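The robotics club at Cloltusdale met in the room above the library, and Asnakech Araya had the key because she always got there first. She was in the middle of the stairs when she heard Kálmán arguing with the arm.

"It's not listening," he said.

"What did you ask it to do?"

"Put the small bowl in the big one. It went for the wrong big one."

Asnakech took off her coat and read through the log. Run 482 had stopped on its own. Run 481 had been switched off by hand. The regional heat in Hesteck was in 7 days and they had entered under stacking, which Odette Picard said was the hardest class and the one with the fewest teams.

"You told it orange," Asnakech said.

"It was orange."

She went back to the instruction sheet and crossed the word out. Her mother, Tsegereda, laid tables for weddings and never said a colour without saying where. The blue one by the door. The white one next to the bride.

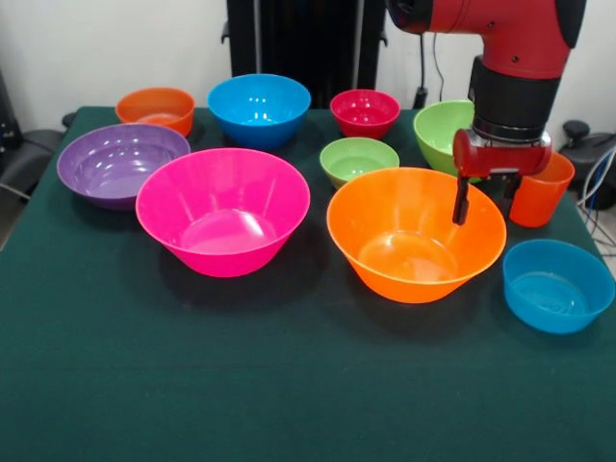
Stacking looked easy to people who had never tried to write it down. Kálmán had wanted one rule for every bowl, and Asnakech had wanted a rule for each. Now she stood by the green cloth and saw what he had asked for. There was a small orange bowl at the back on the left, and a large one under the gripper, and an orange cup beside that. The pink bowl was much the same size and shape as the large orange one. She wrote "large orange, right of pink" and read it aloud.

"That's longer," Kálmán said.

"Yes."

He typed it in and pulled up a chair. Asnakech wrote 483 at the top of a clean page and told him to start.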